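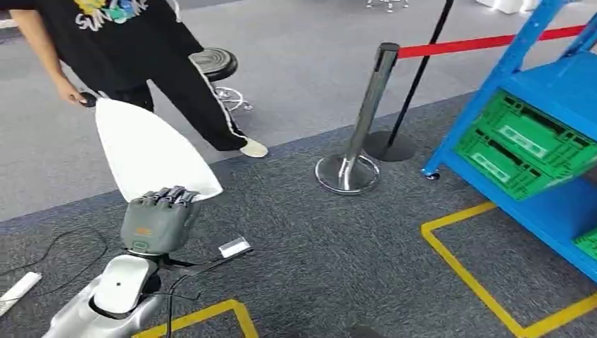

Planning Around the Handover: A Conversation with Beverley Katene

Beverley Katene leads the planning software group at Clerurden, where the Fonari control stack entered its second phase in February. She spoke with us about how the system decides what to do next.

"Most of our early faults came from the planner trusting an old map," Katene said. "A shelf moves a little, and the arm is reaching for where it used to be." The current release rebuilds its map before each reach.
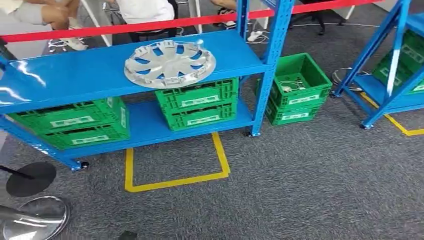
Blue shelving and green crates in the test area.

Perception is handled by a separate module under Fares Shboul. It passes the planner a list of objects, each with a confidence score, and the planner may refuse any entry that scores too low.
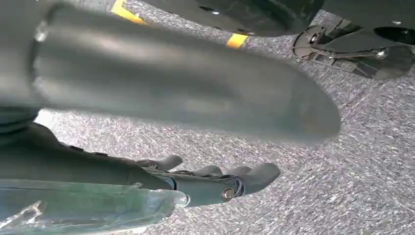 Finger control runs in its own loop, and Katene's group spent much of the winter on its timing. The planner sends a grasp type, and the hand controller works out the joint angles. Clear plastic, like the piece beside the fingers here, remains a difficult material for depth sensing. "We would like the software to say that it does not know," she said.

The regression suite now holds 431 recorded runs, of which 149 involve a handover from a person. Each is replayed against every new build.
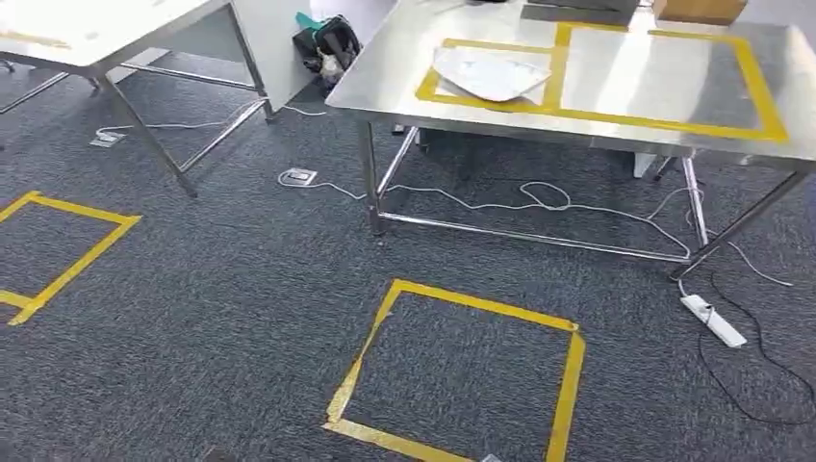
Katene expects the next release to let operators define work zones in a plain text file. "At present a change to a zone means a change to the code," she said. Documentation for the new format is being prepared by Merle Ngata.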